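Foro Taller y Casa > Automatización > ¿Alguna máquina recoge ya de verdad?
Página 1 de 1

zhiqiang_xiao
Abro hilo porque en el trabajo me toca opinar y prefiero que me llevéis la contraria antes. Soy encargado en Wernska, hacemos surtido de piezas pequeñas para ferretería, y dirección ha vuelto de una feria con la idea de que en diciembre un brazo puede estar preparando bandejas. Me enseñaron un vídeo de Vivow de 3 minutos. Muy bonito todo. Mi pregunta para los que hayáis tenido uno delante: ¿hace la tarea o hace el vídeo?

ferraro_ada
Hace el vídeo. Siguiente.

Bueno, me explico un poco. Estuvimos a prueba con una pinza de dos dedos en el almacén de Vitale y el resumen es que coger, coge. Lo que no hace es darse cuenta de que ha cogido mal. Una persona nota que lleva dos arandelas pegadas sin mirar siquiera. La máquina dejaba las dos y seguía tan contenta. Al final había alguien al lado repasando, y ese alguien cobra lo mismo que antes.

Quyên Đinh
Depende muchísimo de la pieza y de cómo la presentes. Si está separada y sobre un fondo liso es una cosa, y si está en un cajón revuelto es otra. Meter las dos en el mismo saco no ayuda a Zhiqiang a decidir nada.

ferraro_ada
Ya, pero en un taller ¿quién te separa las piezas? Pues eso, la persona que querías ahorrarte.

staniforth_g
Yo llevo una temporada siguiendo esto por mi cuenta y estoy más cerca de Ada que de Quyên, aunque con matices. Me fijo siempre en qué tarea eligen para enseñar, porque ahí se ve hasta dónde se atreven.

Lo habitual es una bandeja de color vivo sobre una mesa gris y dentro un par de cosas, una bola verde con pinta de blanda y otra amarilla con forma de alubia. Hay sitio de sobra alrededor de cada una. Ninguna rueda contra la otra, ninguna está debajo de un trapo.

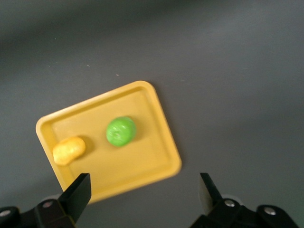 Y me parece bien como punto de partida, que conste. Por algo hay que empezar y una bola que cede al apretar perdona muchos milímetros. Lo que no compro es el salto que viene después, cuando el comercial dice que de ahí a vaciar el lavavajillas es cuestión de meses. Una copa no cede. Un tenedor tumbado en plano sobre la encimera tampoco se deja pinzar desde arriba así como así. Lo único que me ha hecho dudar es lo amarillo dentro de lo amarillo: hace unos años, con las cámaras que teníamos en planta, separar una pieza de un fondo casi del mismo tono era un suplicio. Si eso ahora sale sin tocar la iluminación, algo ha mejorado. Pero quiero verlo repetido, y con la luz de la tarde entrando de lado.

Quyên Đinh
Gracias, eso ya es un argumento. Yo añado un dato nuestro, para que no parezca que defiendo a nadie. En Nenis pasamos 722 ciclos de coger y dejar con piezas de goma y fallaron 5. Con las mismas piezas amontonadas lo paramos a los 70 porque aquello era una vergüenza. Misma pinza, misma cámara. Por eso insisto en la presentación.

zhiqiang_xiao
¿Esos 5 fallos los detectó el sistema o los visteis vosotros?

Quyên Đinh
Los vimos nosotros.

ferraro_ada
:)

ambercatterall
Entro desde el lado doméstico, que también está en el título del subforo. Tengo dos críos y el suelo del salón lleno de cosas blandas de colores, así que en teoría soy el cliente ideal. ¿Sabéis lo que pasa con esas cosas? Que están debajo del sofá, metidas en un zapato o pegadas con algo que no quiero investigar. El día que un cacharro meta la mano en el zapato y saque la pelota sin llevarse la plantilla, hablamos de precio. Hasta entonces tengo un cesto y una amenaza con quitar los dibujos, y funciona regular.

staniforth_g
Lo del zapato lo voy a usar en reuniones.

Quyên Đinh
El zapato es injusto, Amber. Nadie en la industria pide eso. Una lavadora tampoco recoge la ropa del suelo y no por eso decimos que no lava.

ambercatterall
Cierto, pero a mí la lavadora no me la vendieron como que hacía la colada entera. Estos sí dicen "recoge tu casa". Que digan "mueve una pelota de una bandeja a otra" y me callo.

zhiqiang_xiao
Vale, me llevo deberes. Voy a pedirle a Vivow una prueba con nuestras bolsas de tacos, sin ordenar y en nuestro banco — no en el suyo — y que me digan cómo sabe la máquina que ha fallado. Si me ponen pegas a lo segundo ya tengo la respuesta para dirección.

ferraro_ada
Pide también que no haya nadie de ellos a menos de dos metros mientras corre. En Vitale el técnico "solo miraba" y cada rato recolocaba la caja con el codo.

Quyên Đinh
Eso lo firmo yo también. Y grabad la prueba entera, sin cortes.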